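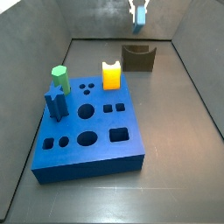 The foam board and its pieces, with the gripper holding the light blue one.

Durnard Robotics Club: Frequently Asked Questions
Updated April 5, 2022

Do I need to know how to program?
No. You need to be able to sit still while someone else's program does something you could do in four seconds. The programming we can teach you.

What is the Sisumow Challenge?
It's our spring contest. Each team gets the bin, the blue board and the shape pieces, and writes code that puts pieces into holes. Toddlers are good at this. Our current club record is 129 seconds for a full run, set by Jae-in Pyo's team in January, and they have been unbearable ever since.

How is a run scored?
A piece seated in its hole earns 12 points. A piece standing on top of the board looking confident earns zero. Judges will not nudge the board, and neither will you.

Why is everything inside a gray bin?
Dropped pieces stay where the arm can reach them, and plain walls make life easier for your vision code. It also cuts down on crawling under tables.

Can we use the curved pieces as practice pieces?
Sure. The arch shape is a favorite for grip testing – the curved edge punishes lazy finger placement. Put it back when you're done.

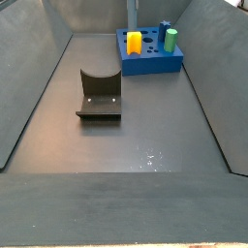 How long is a practice slot?
Each team gets 60 minutes on the arm, including setup. If the team before you runs over, show them the sign-up sheet and wait politely. Unused slots go to whoever is standing nearest.

What if we break something?
Tell Jui-lin Hung the same day. She has heard worse. She gets less cheerful when she finds out on her own.

Can I bring my own laptop?
Please do. The club laptop, known as Amrani, takes one full practice slot to start up and then asks for an update.

Where do you meet?
Room 617, Erkberg Building, after classes. Go past the vending machine that doesn't work to the vending machine that does, then turn left.

Is there food?
Sometimes. Keep it away from the bin.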